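Applies to Clasta cold-water dye fixative, all pack sizes. Last revised November 6, 2023.

# Washing and Color Care for Printed Bedding

## General

**What does the fixative do?**

It bonds to loose dye left in the fiber after printing and makes it less soluble. It slows further bleeding in the wash. It does not restore color that is already gone and has no effect on fading caused by sunlight.

**Which fabrics can be treated?**

Cotton, linen, viscose and blends with at least half cotton. Polyester prints are made with a different class of dye that the product does not bond to. If the care label lists 100% polyester, treatment does no harm but wastes the dose.

**Does it work on pigment prints?**

No. Pigment sits on the surface of the cloth and is held by a binder. Wear on a pigment print is abrasion. Wash inside out on a short cycle with a low spin.

**How do I tell a pigment print from a reactive print?**

Turn the fabric over. Reactive dye usually shows through to the back at close to full strength. Pigment leaves the back pale and feels slightly stiff on the face.

## Dosing

**How much do I use?**

One capful per dry pound of fabric. Weigh the item dry. A double blanket may need more than one pack, so check before starting, as a partial dose gives uneven results.

**Can I treat several items in one load?**

Only if they are the same color family. Dye released in the first minutes can settle on a lighter item before the fixative reaches it.

**How long is the soak?**

Leave the item fully under water for 2 hours, then rinse cold until the water runs clear. Wait 24 hours before the first machine wash with detergent.

**Can I use the machine dispenser?**

Not the softener drawer. Softener residue reacts with the fixative and leaves a gray film. Pour the dose directly into the drum once it has filled. Front loaders that lock during filling need a basin soak instead.

## Large prints with text or graphics

**Small lettering looks blurred after washing. Can it be corrected?**

No. Blurring at the edge of a letter is dye that has moved into the ground color. Treatment stops it from spreading further. Test dark text on a cream ground at a corner first: press a damp white cloth on it for a minute and look for transfer.
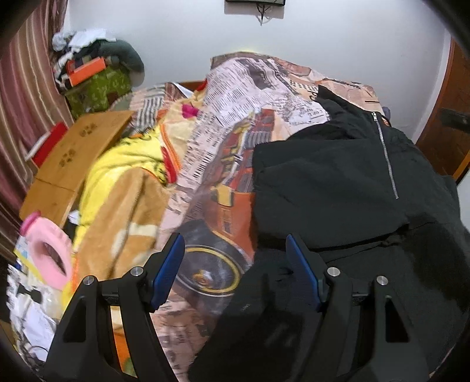 *Newspaper-style print in cream, black and brown, with an orange vintage car graphic.*

**Should I iron over the print?**

Iron on the reverse at the label setting. Steam is acceptable on reactive prints.

## Orders and returns

**Where is it sold?**

Through Gretmont and Jakab stores and by mail from the Flamarden warehouse. The trade drum is mail order only.

**Can I return an opened pack?**

Unopened packs only, with the receipt. Packs with a broken inner seal are not accepted.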